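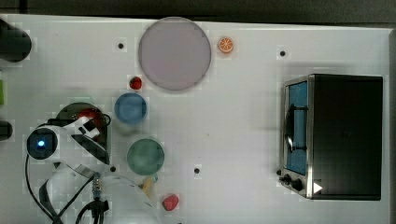 Can a machine clear the table yet?

Every November the adverts start again, and every January somebody writes in to ask whether it's worth waiting for a robot before buying a new dishwasher. My answer on 23rd January is the same as last year: buy the dishwasher.

Putting away plates and fruit sounds like nothing. Try it with kitchen tongs in one hand and you'll soon see where the trouble lies. A flat plate gives you very little to get hold of, a strawberry rolls, and an oven door wants a steady pull in the right direction. Toy food is kinder than the real stuff – a plastic strawberry doesn't bruise or leak on the worktop.

If you go to a demonstration, ask these before you get your purse out:

Was it set up in the same layout each time? Move a bowl 20 cm and ask for another go.
Who stops it if it goes wrong?
Can it manage greasy plates, or only clean ones?
How long does one plate take? I timed a machine at the Drerport home show at 42 seconds, and it needed a second try. 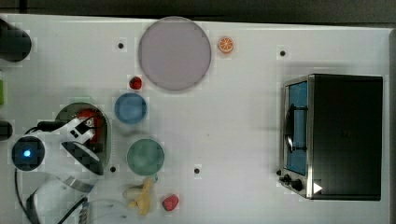 Mattes Böttcher: I think you're too hard on them. Two years ago they couldn't find the plate at all. I'd put up with a slow one if it worked while I was asleep.

Fair enough, Mattes, but you'd still be scraping the plates first. Until then, keep a washing-up bowl by the hob, soak anything with egg on it in cold water, and wipe the oven door while it's still slightly warm.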